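Speaker notes - "The Supper Habit: Eating Together When Everyone Is Tired"
Broltau Library, community room

Start slow. Wait for the chairs to stop scraping. Water is on the left side of the lectern, don't knock it over like I did at Tallow.

Opening: Hi everybody, thanks for coming out. I'm going to talk about supper, and I should tell you right now that I'm a pretty average cook. I make the same 7 meals over and over and my family has stopped being polite about the lentils. So if you came for recipes, the cookbook shelf is right behind you, and it's a good one!

What I do know something about is getting people to sit down. I've been writing down our suppers in a notebook since we moved to Lacerda Street. Who was there, what we ate, one thing somebody said. Last week I got to entry number 600. (Hold up the notebook. Let them laugh at the cover.)

Read entry 481 here. It's the one about the thunderstorm and the cold macaroni. Go slow on the last line, I always rush it.

Part one - the table itself. Ours was covered in mail for years. Bills, seed catalogs, a school form from September that was due in September. We ate on the couch because clearing the table felt like a whole job. What changed things was a cardboard box. All the mail goes in the box before supper and comes back out after, and I'm not allowed to sort it. Sorting is how I lose twenty minutes and end up on the phone with the water company.

Ask: who has a table they can't see the top of right now? (Raise my own hand first, it helps.)

Part two - the clock. We used to wait until everyone was home. That was a sweet idea and it meant we ate at nine with a crying kid. Now supper is at six fifteen and whoever is there is there. Late people get a warm plate and somebody keeps them company while they eat. I love that second little supper, it's where I hear the real news.

Cleanup. I want to spend a minute on this because it's where the fights are.

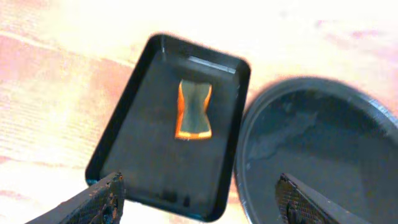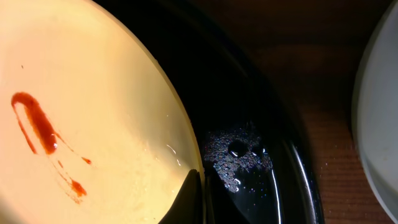
So, our rule is that the cook sits down afterward. Stays in the chair, drinks the tea, offers no advice on how the pans should be stacked. That last bit was hard for me! My sister tried the same thing at her place and lasted two nights, then she made it a rule that the cook has to leave the kitchen completely. Whatever works in your house.

Little kids can clear their own forks. Teenagers can do a lot more than forks, and they know it.

Part three - what to talk about. "How was your day" gets you "fine." I ask what was the most boring part of the day, and they'll go on for ages. Tell the bus story here if there's time. If the clock says past the half hour, skip it and go to phones.

Phones: ours go on top of the fridge, mine too. I'm not going to lecture anyone - I looked at mine in the parking lot before I came in. Just say what we do and move on.

Questions. Somebody always asks about picky eaters. Say bread and butter is always on the table and I don't cook a second meal. Somebody may ask about living alone too. Mention the Endoden Hall potluck, bring the sign-up sheet, and leave a pen that works.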